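Apr 4, 2023

Clultach opens its hand-guided teaching kit to home and school users

ARNTON — Hi, I'm Ikechukwu Fashola, and I get to share the news I've been sitting on since March. Clultach is releasing Wukel, our kit for teaching a robot arm a job by moving it through the job yourself. Orders open today, and I'm a little giddy about it!

If you've followed us for a while, you know where this started. I was tired of writing code for every single reach and grab, then rewriting it the minute a box ended up two inches to the left. With Wukel you have two ways to show the arm what you want. You can take hold of it and walk it through the motion (we call this hand mode, we're not great at names), or you can sit at the table with the small remote arm and drive the big one from there. Either way the kit records what the joints did and what the wrist camera saw, and it learns from the whole pile.

We've collected 2,000 demonstrations so far, on 11 everyday tasks, and almost all of them were recorded on regular tables in regular rooms. I pushed hard for that. A spotless bench with one cube on it is a lovely place to get a robot working, and then you take it home and there's a patterned tablecloth and somebody's stuff everywhere. We wanted the stuff in there from day one.

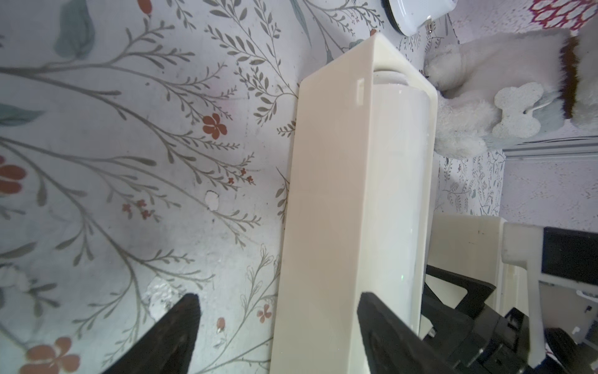 Wrist camera view during work with a cream-colored box on a floral surface. Credit: Clultach.

Remote driving took me the longest to get good at. You're watching that wrist view, your hand is on the little arm, and for the first dozen tries you will squeeze too early. I sure did. What helped was slowing way down near the object and letting myself be a bit boring about it — same approach, same pause, same grip. Hand mode is easier to pick up, but your own arm can wander into the camera view, so we suggest it for big, simple moves and the remote for anything fiddly.

The first outside group to try Wukel was the Camacho after-school workshop, where seven students spent their sessions teaching the arm to sort, stack and put things away. They broke one bracket, found a bug in our replay button, and asked for a way to delete a bad take without stopping. All three are fixed (the bracket is thicker now), and the delete key is my favorite thing in the release.

In the box you get the main arm, the remote arm, the wrist camera mount, and the recording software, along with print files for the brackets if you'd like to make your own spares. You'll need your own computer. Setup took me about 7 minutes last time, but I've done it a lot, so give yourself an evening.

We're also running open practice hours at our Arnton shop this spring. Come drive the arm, bring an object you think it can't handle, and stay as long as you like. Sign-up is through the Clultach website, and so are orders and press loans.

Press contact: Ikechukwu Fashola, Clultach, Arnton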